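Write the Rule Before the Robot Moves
By Siamak Dehghan
12 Sep 2020

When I started to work with robot arms at Clarkberg, I was given a safety booklet and a key for the cabinet. The booklet was good. It told me where to stand and which button to press if the arm did something wrong. It said not one word on how to record what the arm did, and this second question has cost us more hours than the first.

My opinion is simple. A group that teaches a robot to handle things should have a written rule for what is a success, and the rule should exist before the first trial. Most groups I know do it in the opposite order. They run the trials for a month, then they sit down with the recordings and try to agree on what they have seen.

Take a task that sounds easy, such as moving a carrot out of a basket. Does the task fail if the basket slides? Does it fail if the gripper touches the cloth? If the carrot is lifted, slips, and is caught again, do we write one attempt or two? Every operator has an answer, and every answer is reasonable, but they are different.
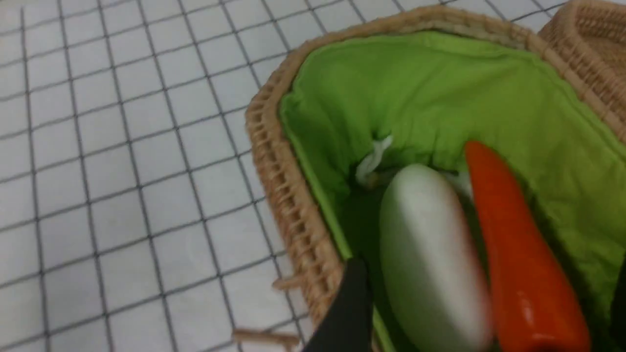

Afshin Rashti wrote to me after he read a draft of this text, and he does not agree. In his view, a rule written too early is a rule about an imagined task. "You will protect the cloth and forget the handle," he wrote. "Let people work for a week, and the true rule will show itself."

I accept half of this. The first rule will be wrong in places, and it must be allowed to change. But a wrong rule on paper can be corrected, with a date beside the correction. A rule that lives in the head of each operator changes too, and it leaves no trace. In the Ferska project we had 3,000 trials, and when we read them again with one common rule, 484 had to be marked differently. Some went from success to failure, some the other way. The robot was the same in all of them. 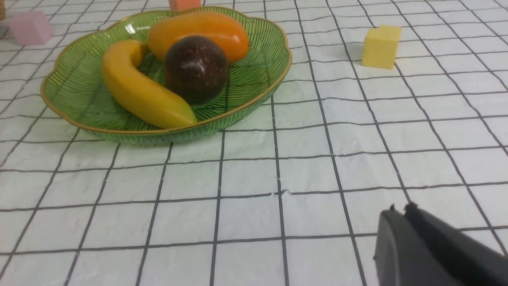 For this reason I would also ask that the version of the rule is saved together with each trial. It is one short field in the record. Hamidreza Zamani added it for us in October of last year, in a single afternoon, and I still do not understand why we waited so long.

The rule itself should be short. Ours has 7 lines now, and it was better when it had five. People read a page that hangs near the arm. They do not read a document of forty pages, and I include myself.

I would not leave this work to the standards bodies alone. They are slow for good reasons, and their first duty is to the safety of people. The daily rules must come from those who stand beside the machine and press the button.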